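Unit 6: The Apprentice Logbook and the End-Point Interview
Horgan Broadcast Training, Level 3 Production Apprentices
Handout prepared by Muireann Costello. Revised September 2026.

1. Purpose of the logbook

The logbook is the main record of learning in the work placement. It is read by three people: the line manager, the college tutor and the end-point assessor. The assessor will not have met you before the interview and works from the logbook alone when preparing questions.

An entry should let a reader answer the following:
What was the task?
Who assigned it, and what was the deadline?
Which decisions were yours?
What would you change next time?

Entries that list duties ("attended planning meeting, logged footage, made calls") do not meet the standard. They show attendance only.

2. Length and frequency

One entry per working week. The complete logbook must not exceed 28 entries. The reflective statement at the end has a limit of 2000 words, which includes quotations but excludes the appendix. Text past the limit is not read.

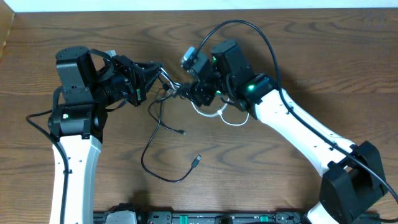 Late entries are accepted up to the December review if the line manager initials them. After the review, the logbook is closed and any gaps stand. Apprentices on split placements — those who move from Falommont to Zestska midway through the year — keep a single logbook and mark the change of employer with a dated line.

3. Types of evidence

Direct evidence is something you made: a script draft, a running order, an edited package, a call sheet. Attach the version you produced, before anyone else corrected it, and the version that was used. The difference between the two is often the most useful material for the interview.

Indirect evidence is something another person wrote about your work. Witness statements belong here. A witness statement must name the task, the writer's job title and the standard being met. General praise carries no marks.

Work covered by an embargo or a confidentiality agreement may be described but not attached. Write "restricted" in the evidence column and have the line manager sign beside it.

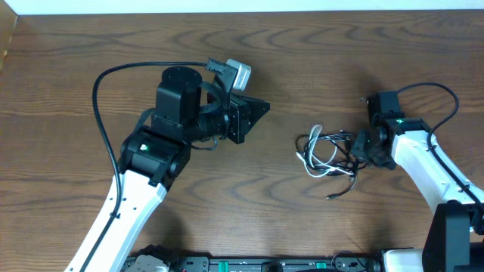

4. Worked extract

The passage below is from a past logbook and is used with the permission of its author, Vega Iglesias.

"I was asked to cut a local radio interview from 921 seconds to the length of the slot. My first cut removed the presenter's questions and kept the answers. The producer pointed out that one answer now seemed to respond to a different question. I put the question back and took the time from the introduction instead."

Note that the entry states the error plainly and identifies who found it. It does not say that the apprentice "learned the importance of accuracy." The assessor can draw that conclusion from the facts given.

5. The end-point interview

The interview is based on the logbook and on one prepared presentation. Slides are optional. Candidates may bring a printed copy of the logbook with page markers but no other notes.
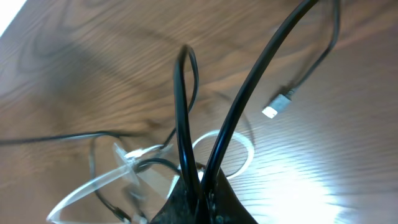 Questions fall under three headings: editorial judgment, technical process, and working with others. Under the third heading, candidates tend to describe the team and leave out their own part in it. Use "I" where the action was yours and "we" only where it was shared.

If a question is unclear, ask for it to be repeated. This has no effect on the grade.

6. Submission

Upload the logbook to Flekeva as a single file. Name it with your surname and cohort code. Appendix items are numbered in the order they are cited — unnumbered items are removed before marking.

Questions about placements go to Tomás Ní Chonaill. Questions about extensions go to Bernadette Mac Mathúna, in writing, before the deadline.

Reading for next unit: course pack, section on contracts and day rates.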